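Boards, blocks and flat surfaces
Notes for Amra Ionescu, February session, start 9:40

Opening. Thank the Graveck people for the room. Say who I am: eleven years on the bench at Dimitrov, now buying wood for Rallo. Skip the company slide unless asked.

Start with the board that came back. Kitchen customer, strip maple, rocked on the counter. Pass it around while talking and let people press the corners. Ask what they would check first. Most say the feet. It has no feet.

Strips. A board made of strips moves less than one wide plank, but it still moves. Width changes with the season, length hardly at all. Show the two offcuts from the Telereck order – same stick, one kept in the shop, one kept over the radiator at home. Hold them edge to edge against the window.

Color. Customers send boards back because one strip is darker. At Rallo we wrote up 2,000 boards and marked the complaints, and color came ahead of cracks. We now put a line on the order form saying the tone will vary. Read the line out loud. Don't get into grading here, it takes the whole hour.

Fixing down. If the board lives in one place, fasten it. Round hole at one corner, slots at the others, washer under the head. Don't crank it. Bring the 3 sample boards: one tight, one slotted, one with just a rubber mat. If time is short, leave out the mat.

Finish. Mineral oil for food. For a bench or play board, hard wax or nothing. Somebody will ask about olive oil. Answer no and move on.

Blocks. Short section, mostly for the school suppliers. Solid shapes are a good test of a surface. A cube forgives a lot. A hexagonal prism on its end forgives less if the end was cut out of square, so check the saw before blaming the board. Try the shapes on both sides of the returned board.

Last part, then questions. Leave the picture up during questions. 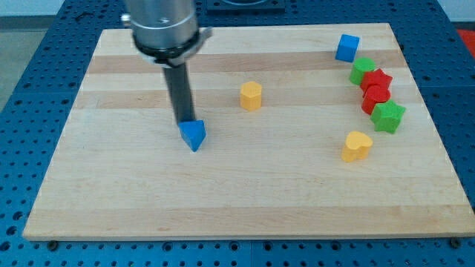
Fasteners are where I want to end, so go back to the slots for a minute. Ask how people hold down a board they may need to take off again. Point to the two dark bolt heads along the front edge, one near each corner, going into the blue table. Then the strips: the darker band level with the yellow block is the kind of thing I get letters about. Ask who would have sent it back. Hands up, then open the floor. Sample boards go back in the gray crate before lunch – Telereck wants theirs returned.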